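# Adjei Youth Recitation Program – progress report to the Himgate Fund, February

Hi all! Second report of the season, and I'm writing it at 7 in the morning before the phones start, so please forgive the rambling. The short version is that school rounds are done, regionals are booked, and we're still inside the budget you approved.

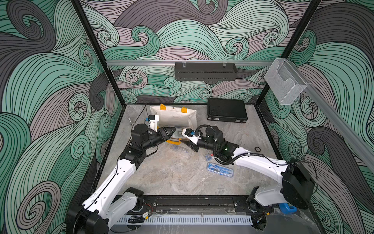 ## School rounds

We finished the last of the school contests this month. 821 students stood up and recited at least one poem from memory in front of an audience, and I'm still grinning at that number. Our target in the application was 400, which I set low on purpose after the year we had before (snow days, two head teachers leaving, the bus strike). I'd like to set it higher next time but I want to talk to you first about what that does to the judging costs.

20 schools took part. Most ran the contest in English class and then held a final in the gym or the library. A few skipped the classroom round and went straight to sign-ups, and those had smaller turnouts, so I'm going to push the classroom model harder in the fall packet.

The new schools out in Cultis were a real treat. They'd never run a recitation contest before and they asked me more questions in a month than everyone else put together – what counts as a missed line, can a student hold the book, does a translation count as the same poem. I ended up turning my answers into a four-page sheet and sending it to everybody. Should have done that years ago.

## Judging

This is the part I'm least happy with. We had enough judges for the school finals, but the accuracy scoring was uneven. One school would take off points for a swapped word and another wouldn't. I've rewritten the accuracy section of the score sheet so there's one fixed deduction for a wrong word and a bigger one for a dropped line, and I'll walk the regional judges through it by video call before the day.

We also had 2 complaints about results. Both were about ties. The rules said ties go to the higher overall performance score and didn't say what happens if that's tied too! I've added accuracy as the next step. Both families got a written reply from me and the results stood.

## Regionals

Both regionals are in March. The first is in the Plukik Theater and the second in the high school auditorium in Cultis. Plukik gave us the hall at the nonprofit rate again, with the sound desk included, though we do have to be out by 5 p.m. because they have a show that night. That's tight. I've moved check-in to 8:30 and cut the lunch break a little.

Each school sends its winner, and runners-up are invited to watch and to join the afternoon writing workshop. Workshop sign-ups are slow so far. I suspect the email got buried, and I'm sending it again with a clearer subject line.

## Money

Printing came in under budget, mostly thanks to schools that were happy to take the poem anthology as a file. Travel is over. Cultis is a long drive and I hadn't allowed for schools there needing a bus to an away final. I'd like to move what's left in printing across to travel, if that's OK with you. No change to the total.

## What I need from you

- A yes or no on the printing-to-travel move, by the end of the month if you can
- The Himgate logo in a version that works on a dark background, for the state final program
- Names of anybody from the fund who wants seats at Plukik (front rows go to contestants, so you'd be in the middle)

Next report comes after regionals, with the list of state finalists and the poems they picked.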